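Stanier workshop puts table-clearing arm back in service after finger change

The small robot arm that stacks cups and bowls in the test kitchen at Stanier is working again since Tuesday. It was stopped for most of February while the technicians looked for the reason of a fault in its gripper.

The arm was installed last year by Hikport, a company which sets up small automatic cells for canteens and cafés. The kitchen is used by Grillarine, a caterer with lunch counters in several office buildings, to find out if a machine can do part of the clearing work between the main serving hours.

The trouble started slowly. In January the arm began to lose cups at the moment of lifting. At first it was only one or two in a day, and the staff put them back by hand. By the end of the month the log showed 13 failed grips in a single morning, and Grillarine asked for the cell to be switched off.

Hikport's first idea was the camera. It was cleaned and calibrated again, but the result stayed the same. The second idea was the motor current, which limits how hard the fingers press. This was also in order. Only when the gripper was taken from the wrist and put on a bench did the technicians see that one finger had a little play at its base. The two mounting screws had become loose, and the finger could lean outward under load.

Both fingers were then replaced with a new pair from the Mohamedi workshop, which makes them in plastic for several machines in the area. The screws are now secured with thread lock, and the technicians have made a mark across each screw head, so that any turning can be noticed without a tool.

After the change the arm had to learn its zero position again. For this the fingers are closed slowly until they meet, and the controller stores the value. The procedure takes a few minutes and must be repeated every time a finger is removed. Then came a test of 100 grips with cups only, and a longer test of 389 grips with mixed tableware. The cell passed both, and Grillarine accepted it the same afternoon.
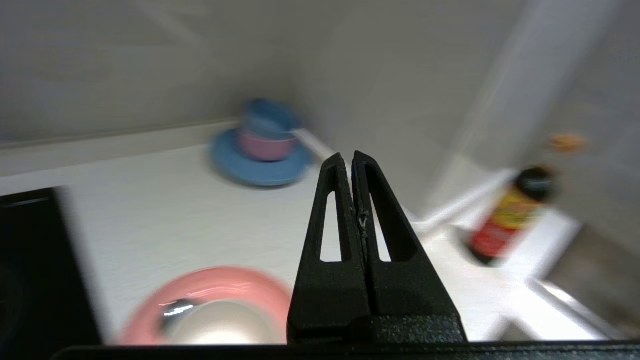
The new care plan for the gripper is short, and it is written for kitchen staff, who have no training in machines. Once a day, before the first tray, they wipe the fingers with a damp cloth and let them dry. The long slots in the upper half of each finger need special attention, as food can stay in them. Then they close the gripper and look at the tips from the front. The tips should come nearly together, as they do over the white counter with the pink bowl and the stacked cups, and the two fingers should form one narrow wedge. A small scuff on an inner edge is no reason to call for service. If one finger stands higher than the other, the cell must stay off.

Once a month a technician from Hikport will check the screws and repeat the zero procedure. A spare pair of fingers is now kept in a drawer at Stanier. During the February stop, the kitchen had to wait 78 hours for the parts alone.

Grillarine will keep the cell in Stanier until the summer. A second one is planned for a larger kitchen, but the place has not been decided yet.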